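**30 November 2024 – fitted sheets, grey, corner and elastic notes**

Came in to finish the sewing on the second Skevirby sheet and ended up making beds most of the day. My back knows it. Writing this down while I still remember which sheet did what, because last time I left it till Monday and had to ask Kamlesh which corner I'd been complaining about.

Quick recap for Nhàn, who missed last week: Skevirby is the name on our folder for the padded-bed sheet. The whole idea is a fitted sheet for beds where the mattress sits right up against upholstery, so you can't get a flat hand down the side. Ordinary fitted sheets are fine on those beds if you have the patience to lift the mattress four times. Most people lift it once, swear, and shove the rest down with their fingertips. (Me, at home, every second Sunday.)

Hồ want 3000 of them if we get the fit right. If we don't, they'll take the plain ones from stock and we've spent November on a folder full of elastic samples.

**What I had on the bench**

- Sheet A: the light grey in the Gemier cloth, elastic all the way around, pocket depth 371 mm
- Sheet B: same cloth, same pocket, elastic only at the corners, with 863 mm of it going around each one
- Sheet C: Fuven cloth, elastic all the way around, same pocket as A. Slightly heavier in the hand, and the color is close enough to grey that I labeled it with tape so I wouldn't mix them up

All three washed once, tumbled on low, folded while still a bit warm. No ironing! I want to see what a customer gets on a normal evening, and a customer is not going to iron a fitted sheet.

**Sheet A**

First go: head end first, both corners, then the foot. It went on OK but I had to get the last corner by kneeling on the mattress and pulling toward myself, which drags the whole top across with you. Then you get off and it doesn't go back. The cloth grips the mattress cover just enough to stay where you left it.

I took it off and did it the other way, diagonal corners (head left, foot right, then the other two). Much better. Took me under 10 minutes with both tries, including the part where I had the thing sideways and couldn't work out why the long side was short. I would really like a mark on the short side. Nhàn suggested a colored stitch inside the hem ages ago and I said it was fussy. I take that back.

What I'm looking for on the top surface:

Long shallow ripples I can live with. Those are fold memory plus a bit of slack and they mostly go when you run a forearm over them. The curved creases are the ones I don't like, the kind that sweep in and collect in one place. Those say the cloth is being pulled more at one spot than another, or something is sitting on it and gathering it up, and you can smooth them all you like and they come back as soon as somebody sits down. 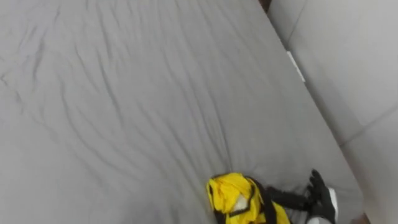

*Grey fitted sheet beside the padded panels. Paler and smoother at the left, curved creases through the middle.*

You get both kinds there, pretty much side by side, and that's what we mean by "ripple" and by "crease" on the check sheet. Kamlesh and I were using the words the opposite way around for a week and our scores made no sense next to each other. From now on: ripple = long, shallow, straight-ish. Crease = darker line, curves, heads for a bunch. If it has a shadow you could trace with a pen, call it a crease.

The other thing worth staring at is the edge where the mattress meets the padding. There's a little white tab standing up out of the gap near the upper panel. Could be a label, could be a strip of white cloth, I can't tell from the picture and I'm not going to guess. But it bothers me the way a shirt tag sticking out of a collar bothers me, and against grey it's the first thing my eye goes to. So, a question for us about our own sheet: what color should the care label be, and where does it go? On A and C I had sewn ours into the side hem out of habit. On a bed with a padded side that is the exact seam you're poking at with your fingers, so of course it works its way up.

Proposal: move the label to the foot end, into the underside of the hem, facing in. And ask the label people what they charge for grey ground with dark text. White is cheaper, I know, I know.

**Sheet B**

I had hopes for B. Corner-only elastic uses less material and it's quicker to sew, there's no fighting the cord through the long side channels. And the corners really do grab well. You can hear them snap under.

But the long sides just hang there with nothing pulling them in, and on this kind of bed hanging isn't an option, they've got nowhere to hang. You push the cloth down into the gap with your hand and it goes down as far as your knuckles and then sits there in a wad. Roll over toward that side a few times and the wad comes up. I lay down and rolled over twelve times (yes, with my shoes off) and had a nice soft sausage of hem along the side by the end of it. Kamlesh walked in on roll nine or so and walked out again.

B would be fine for a bed with open sides. Keep the pattern pieces, they're in the blue envelope. Not for Skevirby.

**Sheet C**

Interesting one. The Fuven cloth is a touch stiffer, so it has fewer of the little wrinkles and the ones it has are bigger. From the doorway it looked neater than A. Up close I wasn't so sure – the folds it does have are stubborn, and the fold line from the shelf ran straight across the top and would not smooth out by hand. I went over it with a damp cloth and that helped some, but again, no customer is doing that.

It's easier to push down the padded side, though. That surprised me. Soft cloth crumples against your fingers when you tuck, stiffer cloth slides down more or less in one piece. I did the long side three times on each to be sure I wasn't imagining it and C was nicer every time. My nails agree.

So now I want the impossible sheet, with A on the top and C on the sides. Which, thinking about it, we could sew. The skirt is a separate piece on all of these anyway. Different cloth for the skirt means two rolls on the cutting table and a shade match to worry about, and the skirt hardly shows on this bed. Kamlesh says the shrinkage will be different between the two and the seam will pucker after five washes. He's probably right. I still want to try one.

**About the grey**

I'd forgotten how much a plain matte grey gives away. No pattern to hide behind, so every fold has its little shadow. The small check we did in the spring looked tidy on the bed however badly you'd put it on. If Hồ ask for a second color I'd steer them to something with a bit of texture to it. For testing I want to stay on plain grey, exactly for the reason that it's unforgiving.

Also, light. With the blinds open in the afternoon the low sun made sheet C look like a plowed field, and then I closed them and it looked freshly made. Please, everybody, same light for scoring. Blinds down, ceiling light on. I'm putting a note on the switch.

**Things that went wrong, for the record**

- Put the first tape label for C on the top side, took it off, left a sticky square. Came off with dish soap.
- Ran out of the narrow elastic halfway through replacing a corner on A. Used the wider stuff on foot right. So if anybody finds that corner tighter than the others, it is, leave it alone, I'll redo it.
- Cut one skirt piece upside down. It's in the scrap bin, big enough for pillow-corner tests if someone wants it.
- The good chalk has vanished again.

**Next**

1. Sheet D: Gemier top, Fuven skirt, elastic all around. I'll cut, Nhàn sews if she has time (her channels are straighter than mine and she knows it).
2. Wash D five times before anyone gets excited. Measure the skirt seam after wash one, three and five.
3. Colored stitch on the short side, inside the hem. Try it in something dark enough to find in a dim bedroom.
4. Label to the foot end on D. Ask for the grey label price.
5. Make the bed with the mattress left in place the whole time, no lifting, and write down how far down the side the hem gets. I've been cheating and lifting a little without noticing. Get somebody who hasn't been at this all month to do it too, they'll be more like a customer than we are.
6. Kamlesh to try A and C on his own, either order, and score the top before reading any of this. If you're reading this first, Kamlesh, go away and come back.

One more on elastic, before I forget: I wondered whether A has too much pull along the sides, and if that's what was feeding my middle creases. Easy to check by letting the long channels out by a couple of fingers and leaving the corners as they are. I'd do that on A before touching the pocket depth. The pocket feels right to me, it goes under and stays under, and I don't want to change two things at once and then argue about which one did it.

A and C are folded on the second shelf, B is in its bag with the envelope pinned to it. Iron was never on. Bed is stripped and the mattress cover is in the wash, somebody please move it to the dryer if you get in before me.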